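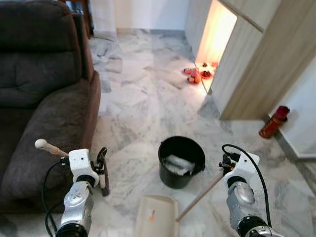 Imad's remark from Monday was that we label the sweep as one skill, but the operators do it as three, and the policy cannot know where one stops. I did not agree at once. After reading the logs again I think he is mostly right, so this entry is about what I changed.

Task as before: broom in the left gripper, dustpan in the right, debris goes into the pan, pan is emptied into the black bucket. Marble tiles, sofa on the left side. The left arm has to work close to the armrest, and the broom handle comes over it. In the old set (170 episodes) most operators kept the elbow high to avoid the sofa, and I believe the policy learned the high elbow more than it learned the sweep.

Changes in the Zurko branch:

Phase label added to each step: approach, sweep, carry, empty. Marked by hand for the first 19 episodes, then by the small classifier Imad trained on these. I checked its borders against mine. They agree well for carry and empty. For approach and sweep it is often late, it waits until the broom has moved some distance. I left it so for now.

Action chunk is shorter during sweep only. Before, the arm finished a long stroke even when the piece had already gone past the lip of the pan.

Loss on the right gripper is weighted up in the carry phase. The pan handle is thin and the pan turns in the fingers if the grip relaxes. Sultana run two failed nearly always at this point.

Trained overnight, 400 epochs, same seed as the baseline. I wanted 1000 but the machine is booked by the Skovport people from 9 in the morning.

Result, first look. Sweep is clearly better with a single small piece. The stroke is shorter and the pan stays flat to the floor. Carry is better also. Empty is not better, maybe worse: twice the pan touched the rim of the bucket and the policy pushed instead of lifting. I suspect the bucket position is too constant in our data — it always stands between the two arms, and a small shift already confuses the height.

Reflections on the tiles: I expected trouble with the head camera and saw none so far. Light pieces on the white tile are still not tested, only coloured ones. Please do not quote this as solved.

To do:
- record new episodes with the bucket moved left and right, also further back
- repeat the baseline with short chunks but no phase labels, otherwise we cannot say which change helped
- ask Kustthorpe if they kept their wrist force logs
- Imad: classifier border for sweep, can it use the left wrist speed?

J. Wasilewska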